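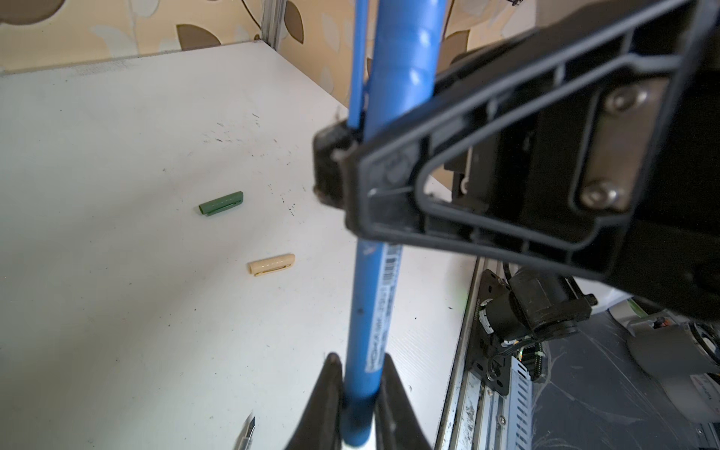
## Teaching the arm to cap a pen

Small parts are harder to demonstrate than big ones. These are the habits we use at the Rurkatstead bench for pens and caps, with the arm driven from a Skiver hand controller.

**Before you record**

- Lay the caps on their sides, a finger's width apart, and change the spacing every few runs.
- Try each grip once without recording. A cap held too close to its open end will tip when the pen goes in.
- Tie back any cable that could brush the table at the lowest point of the reach.
- Put down scrap paper if you care about the tabletop. Ink specks come off white laminate with rubbing alcohol on a cotton pad, if you get to them the same day.

**While you drive**

- Move at one steady speed. A good capping run takes us 14 seconds.
- Pause for a beat above the cap, then go straight down.
- If you miss, back off and try again in the same recording. Keep up to 7 of these recoveries in a set.
- Stop when your hands get tired. Shaky runs teach shaky motion.

**Guiding by hand**

For the first rough path, put the arm in free mode and push it from the wrist. Keep your fingers off the gripper, or the force readings will be useless.

**Sorting the runs**

Our May set had 1,220 runs. We threw out 107, most of them for long waits at the start. Trim those before training. We label ours in Bradau, but a plain spreadsheet with a pass/fail column does the job.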